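# Fresher Pillows, Better Sleep

I love a freshly fluffed pillow, and it takes so little work!

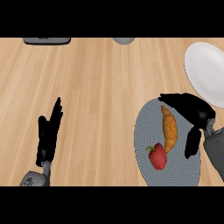 ## Washing

Check the care tag first. Most down and polyester pillows can go in the washer, two at a time so the drum stays balanced. Use half your usual detergent and run a second rinse (soap left in the filling makes lumps).

## Drying

Low heat, with a couple of clean tennis balls tossed in. Stop every 30 minutes, pull the pillows out and break up any clumps by hand. Down can take over 4 hours, so start early!

## Foam pillows

Keep these out of the washer. Vacuum both sides, dab stains with mild soapy water and air dry flat.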